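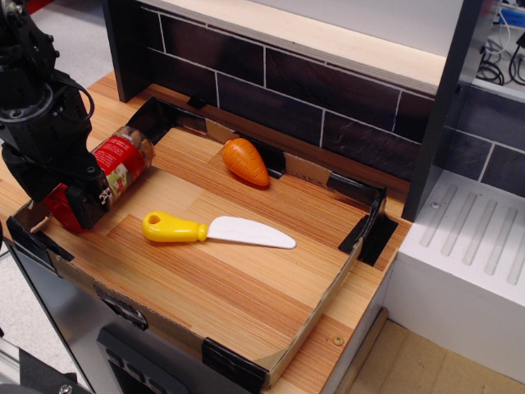
Search the archive Go Advanced

Subject: Re: gripper won't let go after e-stop

Replying to the list because two people have now asked me off-list, and I'd like to be embarrassed once only.

Earlier in this thread, the Skumness bench wrote:

> We press the e-stop with something in the fingers, reset, and the
> gripper stays clamped. The software says it's open. Ours did this
> on Saturday with a tin and again with the toy carrot. Is it the
> firmware, or is it us? We've power cycled 40 times and have run out
> of other ideas.

It's you, but it was also us, so pull up a chair.

We run the same toy kitchen task on the Vastar bench: pick things out of the cardboard tray, put them somewhere more sensible. Our version of the fault was worse. After the reset, the controller took wherever the fingers happened to be and called that "open". Then the next pick began, the arm went down over the tray, and the gripper was told to close from a position that was already closed. It tried very hard. The can came out of it with a waist, and one finger pad came off altogether.

The cause was the homing step. Somebody (me) had commented it out in September to save time between runs, with a note saying to put it back. The note was clear and well written. I walked past it for weeks.

What we do now, in this order:

1. E-stop in. Arm power off at the wall, and wait for the lights to go out on the supply.
2. Back the fingers off by hand, using the screw on the side of the gripper. Don't lever them apart. We levered them apart, and that's where the second finger pad went.
3. Take the object out and have a look at the cable loop. Ours had snagged on a screw head and was pulling on the connector, a separate fault that had been politely queuing behind the first one.
4. Power up with nothing in the fingers and let it home fully before you load the task.
5. Set the current limit before the first close. We were at the default and have dropped ours to 200, in whatever units the Onyshchenko driver believes in. It still holds a full tin.

Please don't reach into the tray while it's homing. The fingers go right out to the stops and back, and they don't slow down for knuckles. I have one data point on this and it's healing nicely.

The Cirnumberg patch is supposed to refuse to start if homing was skipped. I haven't tried it — if anyone has, I'd like to know whether it refuses out loud or just sits there. Ours already does plenty of sitting there.

Skumness, if it still won't release after step 4, send the log from before the reset. The one you attached starts after it, when everybody was behaving.

Recent in this list
Re: tape lifting off tray corners
Calibration drifts after lunch
Re: Re: spare finger pads, who has any
Cable strain relief, again
Homing on start-up: opt in or opt out?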